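手持ちグリッパーの公開デモを一日でまわす手順

この文章は、ハンドヘルド型のグリッパーを使って小さな公開デモを行う人のために書きました。私たちの場合は、Semeoという集まりの見学会で、果物と野菜を片付ける作業を来場者に見せ、そのあと自分でも持ってもらいました。ロボットアーム本体は会場に持って行きません。人が手でグリッパーを持って動かし、その動作を記録するところだけを見てもらう形です。

私の日本語は母語ではないので、説明が少し硬いところがあるかもしれません。そのかわり、順番はできるだけ省略しないで書きます。前の回に「準備のところをもっと詳しく」と言われましたので、準備の部分が長くなっています。

用意するもの

・手持ちグリッパー 2台(左右の手に1台ずつ)
・記録用のノートパソコン 1台
・空き容量が256GB以上の外付けディスク
・ケーブルと、ケーブルをまとめる面ファスナー
・作業面に敷くシート
・果物と野菜。形がちがうものを混ぜます
・浅い皿を2枚くらい
・布巾、ウェットティッシュ、ごみ袋
・来場者に渡す一枚の説明紙

果物は本物をおすすめします。最初のころ、私たちはプラスチックの模型を使いました。模型は軽くて、表面がつるつるしていて、どれも同じ硬さです。持つ人はすぐに慣れますが、慣れるのが早すぎて、見学会としては話すことがなくなります。本物のみかんは一つずつ少し柔らかさがちがい、すももは皮が薄いので、持つ人が自然に力を考えるようになります。

買うときは、熟しすぎたものを避けてください。すももは特に注意が必要です。指で軽く押して、少し跳ね返るくらいがよいです。練習と本番で同じ果物を何度もつかむので、朝は元気でも昼すぎには皮が傷んできます。予備を別の袋に入れておき、休憩のときに交換します。

場所を決める

見学会の部屋は、広ければよいというものではありません。大切なのは、作業面のまわりに人が立てることと、光が急に変わらないことです。窓がある部屋では、朝と昼で明るさがとてもちがいます。下見は必ずデモと同じ時間帯に行ってください。私たちは夕方に下見をして、本番が午前だったことがあり、窓からの光で記録の一部が白くなってしまいました。

作業面は、机でもベッドでも床でもかまいません。家庭の中の作業を見せたいときは、実際の家具を使ったほうが来場者は理解しやすいようです。ベッドのように柔らかい面では、物を置いたときに少し沈んだり、転がったりします。これはデモとして難しくなりますが、質問がたくさん出る部分でもあります。硬い机で一度成功してから、柔らかい面に進むのが安全です。

シートを敷くときは、完全に平らにしようとしないでよいです。しわが残っていると、丸い果物が止まる場所ができます。ただし、大きい折り目がグリッパーの指に引っかかると危ないので、手が通る手前の部分だけは伸ばしておきます。シートの端は、作業する人の服に巻き込まれない位置まで引いておいてください。

物の並べ方

並べ方には、簡単なルールを決めておきます。ルールがないと、準備する人の癖が出て、毎回ほとんど同じ配置になります。私たちのルールは次のとおりです。

手前に、つかみやすい丸いものを置きます。最初の一回で成功すると、持つ人の緊張が取れます。

中央には、色のちがう果物を近くに集めて置きます。隣の果物に触らないで一つだけ取る、という練習になります。

奥には皿を置きます。皿は、中に入れるための目標にもなりますし、野菜をのせておいて、そこから取り出す課題にも使えます。葉の大きい野菜と、にんじんのような長い野菜の両方があると、持ち方のちがいを説明しやすいです。

並べたら、一度作業する人の位置に立って、いちばん奥の皿まで腕が届くか確かめます。届かないときは皿を近づけます。人のほうが体を前に倒して届かせると、何回かで腰が痛くなり、動作も雑になります。

グリッパーの確認

開始の前に、二台とも同じ順番で確認します。

一、指を全部開いて、全部閉じます。途中で引っかかる感じがあったら、リンクのねじを見ます。ねじがゆるんでいるときは、そこで締めてください。あとで締めようと思うと、必ず忘れます。

二、指先のパッドを布巾で拭きます。果物の汁や手の油がつくと、すべり方が変わります。パッドの溝に細いごみが入っていることもあるので、明るいところで見ます。

三、ケーブルの余りを確認します。腕をいちばん遠くまで伸ばしたときに、ケーブルが張らないこと。そして、いちばん近くに戻したときに、ケーブルが果物の上に落ちないこと。この二つを両方満たす長さは意外に狭いので、面ファスナーで袖の近くに仮どめして調整します。

四、パソコンで記録を始め、左右の手を順番に動かして、両方の信号が来ているか見ます。左右が逆に登録されていることがあります。来場者の前で気がつくと少し恥ずかしいので、ここで直します。

五、短い試し記録を一つ保存し、再生して確認します。保存できたことと、再生できることは別です。
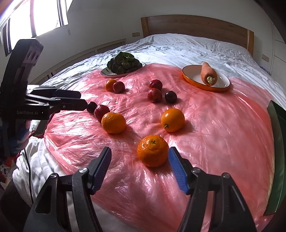 持ち方については、少していねいに説明したほうがよいと思います。初めての人は、グリッパーを工具のように強く握ります。強く握ると、手首が固くなり、指先の方向を変えるために肩から動かすことになります。見ていても苦しそうです。説明するときは「傘を持つくらいの力で」と言っています。雨の強い日の傘ではなく、普通の日の傘です。

果物をつかむ動作は、ゆっくり四つに分けて見せます。

まず、果物の上で一度止まります。ここで、左右の指が果物を同じくらいの距離ではさんでいるか見ます。

次に、指を開いたまま下ろします。シートに指先を押しつけないように注意します。柔らかい面では、押した分だけ果物が指のほうに転がってきて、位置がずれます。

それから、ゆっくり閉じます。閉じるときに手を動かさないこと。初めての人の失敗は、ほとんどここで起きます。閉じながら持ち上げようとするので、果物が片方の指に押されて逃げます。

最後に、まっすぐ上に上げてから、横に動かします。斜めに動かすと、近くの果物に当たります。

この四つは、説明する人が声に出しながら見せるとよく伝わります。「止まる、下ろす、閉じる、上げる」と言うだけで十分です。子どもはこの言葉をすぐに覚えて、自分の番のときに一緒に言ってくれます。

置く動作も同じように大切ですが、説明を忘れやすいです。皿の上で指を急に開くと、果物が皿の縁に当たって外に出ます。皿の底に近いところまで下ろしてから、少しずつ開いてもらってください。

両手の使い方

二台を使うときは、最初から同時に動かさないでください。片手の作業を二回か三回したあとで、もう一方の手を加えます。

よい入り方は、片方の手が取り、もう片方の手が近くで待つという形です。待っている手は、果物の列の横に置いて動かしません。来場者は、動いていない手が邪魔にならない位置を自分でさがすようになります。それができたら、左の手で取って皿に入れ、すぐに右の手で次のものを取る、というふうに交代でやります。

同じ果物を両方の手で持つ課題は、最後に残しておきます。葉の大きい野菜はこの課題に向いています。茎のほうを一方でつかみ、葉の側をもう一方で支えます。葉は薄いので、つかむというより、下から軽く当てる感じです。

二人で一台ずつ持つやり方もあります。これは楽しいのですが、先にどちらが動くかを決めておかないと、グリッパー同士がぶつかります。センサーのついている部分は特にぶつけたくないので、動く人が「行きます」と言う約束にします。Haverfordの見学会では、親子で参加した人たちにこのやり方がとても喜ばれました。

当日の進め方

当日は、一組を7人までにしています。これより多いと、後ろの人から手元が見えません。画面に記録の映像を出せば見えますが、画面を見る人と手元を見る人に分かれてしまい、質問のタイミングが合わなくなります。

一組の流れは次のようにしています。

初めに、何をする道具かを短く話します。人がグリッパーを持って作業し、その動きと映像を残して、あとでロボットに動作を学ばせるために使います、という程度です。詳しい学習の話は、聞かれたときにします。

次に、担当者が片手で果物を二つか三つ皿に入れます。一つはわざとゆっくり、一つは普通の速さで見せます。

そのあと、希望する人に持ってもらいます。希望する人がすぐに出ないことはよくあります。そのときは急がないで、担当者がもう一度やります。二回目のあとには、たいていだれかが手をあげます。

体験中の記録をどうするかは、前もって決めてください。私たちは、体験の部分は練習として別のフォルダに入れ、学習用のデータには混ぜません。そして、そのことを説明紙に書いて、口でも言います。手元だけの記録でも、服や声が入ることがあるからです。記録をしないで体験だけしたい人もいるので、その人の番には記録を止めます。

一つの組が終わったら、果物を最初の配置に戻します。ただし、全く同じには戻しません。前に書いたルールの中で、場所を入れかえます。この作業を来場者に手伝ってもらうこともできます。「次の人が少し困るように置いてください」とお願いすると、おもしろい配置になります。

よくある問題

果物がすべる
パッドを拭いてください。それでもすべるときは、果物のほうを拭きます。冷蔵庫から出してすぐの果物は表面に水がつくので、開始より早めに出しておきます。

果物がつぶれる
閉じる力よりも、果物の状態が原因のことが多いです。予備と交換します。汁が出たら、シートとパッドの両方を拭いてから再開します。

映像が明るすぎる
窓の側から光が入っているときは、カーテンを半分閉めるか、作業する人の立つ位置を変えます。カメラの設定を途中で変えると、前の記録と合わなくなるので、私は先に部屋のほうを変えるようにしています。

片方の信号が止まる
ケーブルを抜く前に、パソコンの画面で左右どちらが止まったか確認します。あわてて両方を抜くと、原因がわからなくなります。Kondauの会場では、延長コードのスイッチにだれかの足が当たっていただけでした。床のスイッチにはテープを貼っておくと安心です。

ディスクがいっぱいになる
デモの日は、開始と停止を何度も押すので、短い記録がたくさんたまります。昼の休憩で、試し記録と失敗した記録を分けておきます。消すのは帰ってからにします。会場で消すと、まちがえます。

腕が疲れる
これは担当者の問題です。グリッパーは最初は軽く感じますが、一日持つと重いです。担当者は二人いるとよく、一組ごとに交代します。一人しかいないときは、組と組の間を長めに取ってください。

片付け

終わったら、まず記録を止めて、保存を確認します。それから果物を片付けます。逆の順番にすると、片付けの動作が最後の記録に入ってしまいます。私は二回やりました。

パッドは水を少しつけた布で拭き、乾いた布でもう一度拭きます。ねじの部分には水をつけないでください。ケーブルは強く巻かないで、大きい輪にして面ファスナーでとめます。

傷のない果物と野菜は、担当者で分けて持って帰ります。グリッパーで何度もつかんだものは、見た目がきれいでも中が傷んでいることがあるので、その日のうちに食べるか、煮ます。

シートは両面を拭いてからたたみます。ぬれたまま袋に入れると、次に開けたときににおいがします。

次の回のためのメモ

帰る前に、その場で短いメモを書いておくことをすすめます。書くことは、どの果物がつかみにくかったか、どの説明で来場者が不思議な顔をしたか、どの時間に光が変わったか、です。きれいな文章でなくてよいです。

次の見学会は、10月にWovosbridgeの部屋を借りて行う予定です。今までの合計で、練習を除いた記録は約500本になりました。次の回では、果物を皿に入れたあと、皿を持って別の場所に運ぶところまで見せたいと考えています。皿の縁をどの角度でつかむのがよいかは、まだ試しているところです。うまくいく方法が決まりましたら、「置く動作」のあとに書き足します。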